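# A Day at the Robot Workshop

Every summer, the robot workshop in Gristton opens its doors to visitors. This year's open day was on 22nd July, and 173 people came. Many of them were children who had never stood close to a working robot before. If you couldn't come, you can read about it on this page. If you did come, you may find the answer to something you wanted to ask.

## What is a robot arm?

When people hear the word "robot," they often think of a metal person with two legs and a face. Most robots that do real work look different. Many of them are only an arm.

A robot arm is bolted down at one end, at the place we would call the shoulder. It bends at joints, the way your arm bends at the elbow and the wrist. Inside each joint is a motor. The arm that visitors saw first, near the door, has 6 joints. When all of them turn together, the end of the arm can reach forward, tip sideways, or twist around.

At the end of the arm is a gripper. The gripper is the robot's hand. Your hand has five fingers, but a simple gripper has only two. They slide toward each other to hold something and slide apart to let it go.

Try this at home. Hold your thumb and first finger out straight and keep your other fingers closed. Now pick up a sock, a spoon, and an empty bowl. The sock is easy. The spoon is harder, as it wants to tip. For the bowl, you have to pinch the rim, and you have to choose a good place to pinch.

## How does a robot see?

A robot has no eyes, so it uses cameras. Some cameras are fixed to the wall or the ceiling and look down at the whole work area. Others are very small and ride on the arm itself, close to the gripper. Wherever the arm goes, the small camera goes too.

Oluwatosin Obi, an engineer at the workshop, let visitors look at pictures from a wrist camera on a big screen. A lot of people said that everything looked tilted. The robot does not mind. Its computer knows how the wrist is turned, so it can work out which way is up.
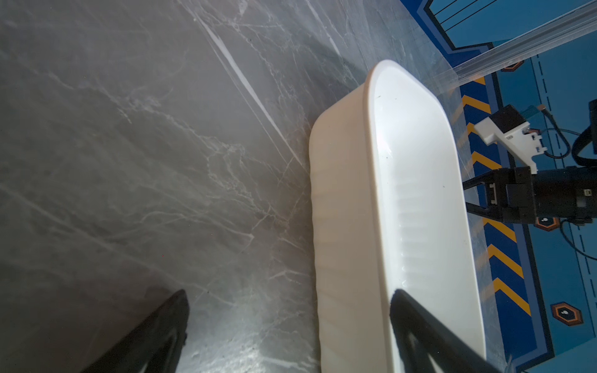

Cameras close to the gripper are useful for small movements. A camera on the ceiling can tell the robot that there is a bowl on the table. When the fingers are nearly touching the bowl, the arm often blocks the ceiling camera's view, and the wrist camera takes over. It can see the rim and the fingers at the same time.

Shiny things are difficult for cameras. Light bounces off them and makes bright streaks, and a computer can mistake a bright streak for an edge. White things with smooth sides can be difficult too. You can tell a curved wall from a flat one because you have touched thousands of cups and bowls in your life. A robot has to learn this from pictures and from practice.

## How does a robot learn?

There are different ways to teach a robot. One way is to write down every move as a list of instructions for the computer. This works well when everything stays in exactly the same place.

Another way is to show it. A person moves the robot through a job, and the computer saves the pictures from the cameras and the position of every joint. Then the person does it again with the object in a new place, and again after that. For one lifting job, In-ho Sung and Barbara Śliwiński recorded 1410 tries. Some of those tries went wrong – the object slipped or the fingers closed on air. They kept a note of which ones did.

A girl asked Barbara if this was boring. Barbara said yes, sometimes, and that she listens to the radio.

## Staying safe

Robot arms are strong and they do not know that you are there unless they have been given a way to notice. The rules at the open day were:

- Stay behind the yellow rope.
- Keep your hands to yourself when an arm is moving.
- If you hear the buzzer, stand still and listen.

There is also a big red stop button. Kaan Karaca showed each group how it works. He pressed it while his demonstration arm was moving, and the arm stopped.

## Words to know

**Joint:** a place where the arm bends or turns.

**Gripper:** the part that holds things.

**Motor:** a machine that turns electricity into movement.

**Wrist camera:** a small camera that rides near the gripper.

## Come next time

The workshop will hold a shorter visit in August for children aged 8 and over. Please bring an adult and wear closed shoes. Przemysław Sadowski is keeping the list of names, and you can sign up at the front desk.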